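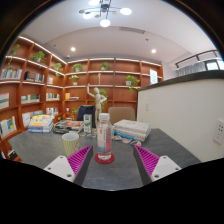 Weather Record Readers Wanted -- Sandoval Station Log Project

Call for participants, fall round. Posted 12th August. Open until places are filled.

We need people to read old weather logs and type in what they say. Temperatures mostly. Also rainfall, wind, sky cover and the remarks column, when there are remarks. Paid, part time, from home or at the Dramden reading room. No science degree needed. Decent eyesight, patience, some typing speed. That's most of it.

Background, short version

The Sandoval stations were a string of small weather posts in the hills between Dramden and Erngate. Farm yards, a rail depot, a school roof, the pump house at Sadier. Someone went out twice a day and read the thermometers and wrote the numbers in a ruled book. The books went to the Dramden office, got bound, got put on a shelf and stayed there.

There are 1,725 of them. All scanned now -- that was last year's job and it's finished, thank goodness. What we don't have is numbers anyone can use. A scan of a page is a picture. You can't average a picture.

We tried software on it. Fine on the typed pages, hopeless on pencil. It reads 1 as 7, it reads a coffee ring as 0, and it has no idea what to do when the observer ran out of room and went up the margin. So, people.

What the work is

You get a page on the screen, one at a time. Next to it, a grid with the same columns. You type what is written. Save, next page.

Each page goes to 2 readers who don't see each other's work. If they agree, it goes through. If they don't, one of our checkers looks at the page and decides. Disagreement is normal and you won't be marked down for it. Guessing is what causes trouble. If you can't read it, there's a key for "can't read". Use it.

The main rule, and we'll say it again in training: type what is on the page, even if it looks wrong. A July high of 32 is very likely a slip for 82 but you type 32 and flag it. Don't fix it. The fixing happens later, with the neighbor stations side by side, and if you've already corrected it we can't tell what the observer wrote.

Same with units. Everything up to the changeover is Fahrenheit, the later Erngate books are Celsius, and for a stretch of months the Sadier pump house did both on the same line. Leave it alone. Type both.

Things you will run into

Ditto marks. Lots. Some observers dittoed a whole week, which probaby means they didn't go outside. Type the ditto, there's a key for that too.

Two inks on one line. Usually a later correction. Both values go in, first one in the main box, second in the side box.

Minus signs that might be dashes. In winter this matters a great deal. Look up and down the column before you decide, and flag it if you still aren't sure.

Remarks. "Hail size of peas." "Fog til noon." "Cow in enclosure." Type all of it, spelling as written. The frost and first-snow remarks get used more than anything else in the books, so please don't skip these when you're tired.

Missing pages. A few books have gaps, water damage mostly. Mark the gap, move on.

Who we are looking for

People who can do the same thing for two hours and still care at the end of it. Bookkeepers have been good. So have retired teachers, proofreaders, people who do family history and are used to bad handwriting. Students welcome if your schedule holds up through November.

You need:
A computer with a full keyboard. Not a tablet, not a phone, we've tested it and the grid doesn't fit.
An internet connection that can load a large scan without a long wait.
To be 18 or over and able to work in the US.
To read English handwriting, including the joined-up kind.
Six hours a week minimum, any time of day you like.

Nice to have, not required:
Any time spent as a rainfall or snow observer.
Comfort with spreadsheets.
Experience with old ledgers, parish books, ship logs, anything like that.

You do not need to know anything about climate. If you do, good, but please keep it out of the grid.

Where

Home, or the reading room in Dramden. The reading room has large monitors, and you can look at the bound books themselves when a scan is too faint. Second floor, there is an elevator. Street parking only. Drinks need a lid in there, and stay off the desk with the books.

Erngate folks -- we know it's a drive. Home reading is fine for you after the training session. We're trying to get a room at Erngate for the winter, nothing agreed yet, so please don't apply on the strength of it.

Hours and pay

Paid by the hour, not by the page. We did it by the page in the pilot and people rushed, no surprise. The rate is in the terms sheet, which we send with the test page. Training is paid at the same rate. Log your own time in the reader account and we pay every two weeks.

Maximum is 20 hours a week. Please don't ask for more, eyes give out and the error rate climbs. We can see it in the numbers.

No benefits, sorry. It's a temporary contract and ends when the round ends.

How many and how long

32 readers this round. The round runs through the end of November. If the money holds there will be another in the new year, and current readers get first call on it.

We'd also like four checkers. Checkers settle the disagreements, answer reader questions on the message board and keep the list of odd abbreviations up to date. Higher rate. You'd start as a reader like everyone else, then move over after the first 100 pages if your work is steady and you want to. Say so in your application if this interests you. No penalty for changing your mind.

Training

One session, half a day, in Dramden or by video. We go through the log formats (there are several, they kept changing the printed form), the grid, the flags, and a set of pages that are bad on purpose. After that you do a practice batch that doesn't count. Someone goes through it with you. Then you're in.

There's a handbook. It's long. Read the first section and the part on minus signs, keep the rest open in another window while you work.

What happens to the data

Once a station is complete it's checked against its neighbors, then posted for anyone to download, free, with the scans next to it. Both versions stay up -- as written and as corrected -- along with a note for every change. Readers are credited by name in the notes unless they'd rather not be. Tell us which, there's a box on the form.

Why bother with this? The hills are a hole in the map. The valley has a long record and the coast has a longer one, and in between there is very little before the automatic stations went in. When someone says a month was the warmest on record up there, the record they mean is short. These books make it a good deal longer. We don't know yet what they'll show. Could be that some of the warm spells people still talk about weren't so warm, or that there were others everyone forgot.

Order of work, if you care: Sadier first, it has the fewest gaps. Then the rail depot. Then the Erngate books. The school roof is last, since that thermometer sat above a chimney for part of its life and we're still arguing over what to do with it.

How to apply

Send us the following, plain email is fine:

Your name and where you live, town is enough.
A few lines on why this would suit you. A few lines, please, no cover letters.
Hours a week you can give, and any weeks you'll be away.
Home, reading room or both.
Whether you want to be considered for checker.

No resume needed at this stage. We then send you a test page and the terms sheet. The test page takes under an hour. Do it on your own, don't look up what the temperature "should" have been. Send it back within a week if you can.

We read applications as they come in and don't wait for a closing date, so earlier is better. Everyone gets an answer, though it may take a couple weeks, there are not many of us.

Questions we keep getting

Can two people share one account? No. The double reading only works if we know who read what. Two people in one house can both apply, they just won't be given the same pages.

Can I pick my station? Not to begin with. Later on, maybe. If your grandfather kept one of these books let us know, we'd love to hear from you, and we'll see what we can do.

I applied for the pilot and didn't get in. Apply again, same email is fine, no need to redo the test page if you sent one in.

Can I work from another state? Yes, in most cases. Ask first, the payroll side is different for a few of them.

Can I do it unpaid, for fewer hours? Not this round. We only have the one contract and it has the six hour minimum written into it.

Do you need help with the scanning? No, its all done.

Is there any outdoor work? No. It's a desk job. The instruments are long gone, apart from one rain gauge in the hallway at Dramden.

Applications and questions to the project desk, Sandoval Station Log Project, Dramden. Please put READER in the subject line so it goes to the right inbox.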